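Can a Machine Clear the Table Yet?
Home Machines, Part 3

A machine that does one job in one place is not new. A dishwasher washes. A dryer dries. Each one is a box, and a person has to put the right things into it and take them out again. The part that is still hard is the part in between: picking up the plate, scraping it, and carrying it across the room.

Engineers call this kind of work manipulation. The word means moving things by hand, even when the hand is made of metal and plastic. A kitchen is a hard place for it. Things there have different shapes, and people put them down anywhere.

Toy food and small kitchen things are often used for tests. They weigh little and they do not rot. A banana that never turns brown has the same shape in January as it had in the summer, so one test can be compared with the next.

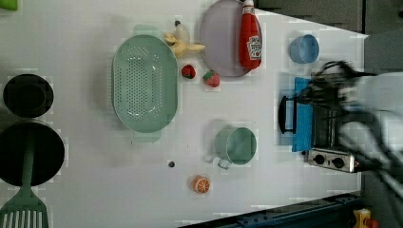 Step 1: Finding things

Before a robot can move an object, it needs to know where the object is. Most robots use cameras for this. A camera gives the computer a grid of colored dots called pixels. The computer must work out which pixels belong to the plate and which belong to the table.

A white table makes this easier, as a red strawberry stands out well on it. A colander is harder. It is full of holes, and the table shows through them. The program must decide that all those little patches of table are inside one object.

Things that lie on top of other things are harder again. If a ketchup bottle is resting on a plate, part of the plate is hidden. A person knows that the plate goes on underneath the bottle. A program has to be built, or trained, to make the same guess. 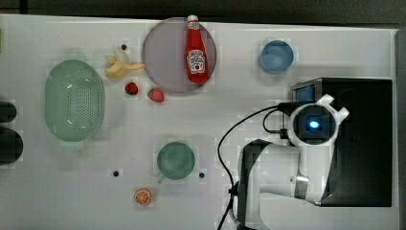
Marta Zinchenko asks why the bottle could not just be pushed off the plate with a sweep of the arm. It would be quicker, she writes, and she has cleared a table that way herself.

It would be quicker. Pushing is a real method, and some robots use it. The trouble is that a pushed bottle rolls, and the robot must then find it again. If it rolls off the table, the task has failed. Lifting is slower, but the robot knows where the bottle is the whole time.

Step 2: Getting a grip

Your hand has skin that feels pressure. When a cup begins to slip, you squeeze harder before you have thought about it. Many grippers feel very little. They close to a set width, or they close until the motor meets a set force.

Too much force will crush a soft object. Too little will drop a heavy one. A full squeeze bottle and an empty one look alike, but they do not weigh the same, so a setting that works for one may not work for the other.

Cloth is the worst case. A plate keeps its shape when you lift it. A dishcloth does not, and it can fold in more ways than a program can list.

Step 3: Moving without bumping

A robot arm is a chain of stiff parts joined by motors. To reach a point, every joint has to turn by the right amount. There is usually more than one way to do it. The computer picks a path and checks that no part of the arm will hit anything, including the parts far back from the fingers. Cables have to be thought about too. 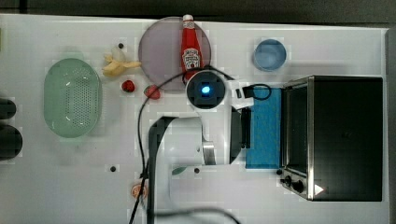
Marta Zinchenko
5/20/21

I asked at Brurkine, where arms are tested on kitchen chores, how well they do at present. One test there is called Howells. In it, the arm must move a single object from the table into a bowl. In the last set the arm was given 99 tries and finished 44 of them. The rest ended with a drop, a miss, or an arm that stopped because its path was blocked.

A child of six would do better than that. The arm would do better too if the objects were always in the same spots. Factories work this way. At the Valusmont plant, a machine packs 1223 jars in a shift, and each jar arrives at the same place, the same way up. Move the jars a hand's width to the left and the machine closes its fingers on air.

Step 4: Knowing when it is done

"Clear the table" is a short order for a person. For a machine it has to be spelled out. Does the banana go with the plate? Is a cup on its side still a cup to be put away? The Dratix program, also used at Brurkine, breaks the job into 21 smaller orders and checks each one before going on to the next. 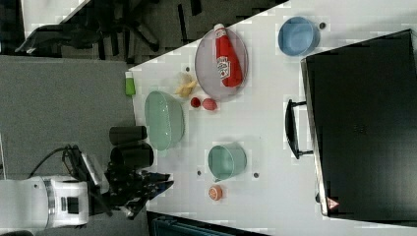

Toy food, a plate and a cup on the test table, with the arm at the left.

So the answer for now is partly. Machines can do some of the steps, slowly, on a table set up for them. A whole kitchen after dinner is still a job for people.

Words to know

Gripper: the part of a robot that holds things.
Joint: a place where two parts of an arm meet and turn.
Manipulation: moving objects by hand or by gripper.
Pixel: one colored dot in a camera picture.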